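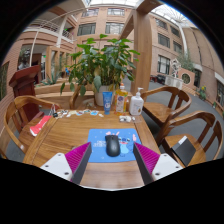 How long does it take to feel at home in a second language when you write?

For me it took almost 6 years, and I still check my prepositions before I send anything to my landlord.

I came to Canada with a good school English. I could read a newspaper and I could explain my work. What I could not do was write a short note to a neighbour without sounding like a lawyer. My first note in our building began with "I hereby kindly inform you". It was regarding a bicycle in the hallway. Toshiko Sakai from upstairs kept this note on her fridge for a long time, and she says it was the most respectful complaint of her life.

After that I started a small habit. Every evening I write one page about the day, by hand or on the computer, it doesn't matter which. I do not use the dictionary while I write. If a word is missing, I put a line and continue. Later I go back and fill the lines. In the first October I had 37 lines on one page, I remember because I was so ashamed that I wrote the number on top. Now some pages have two lines and some have none.

The missing words are not the ones I expected. I knew "negotiation" and "environment". I did not know "drawer", "lid", "to spill" or what you call the thing you dry plates with. The words of the kitchen you learn from your mother, and mine taught them to me in another language.

Articles are still my enemy. Bimla Nautiyal, who taught the evening class I took at the library, told me to read my text aloud and listen for where the voice trips. It works for maybe half of the cases. The other half I simply learned like songs: go to bed, go to the bank, in hospital, in the kitchen. And then a Canadian colleague told me it is "in the hospital" here, so I had to learn the song again.

Then there is the spelling. I learned "color" from films and "colour" from my school book, and for years I used both in the same letter. I have now decided for colour, neighbour, favourite and centre, and I feel better. But "tire" for the car I write the American way, like everybody on my street. I do not ask why.

Last week Jawad Zaidi asked me if I dream in English. Sometimes, yes — but in the dreams I speak much better than I do at the pharmacy.

Next I want to try writing a letter to my old teacher, Nicanor Huenchumán, completely in English. He will correct it in red and send it back, I am quite sure.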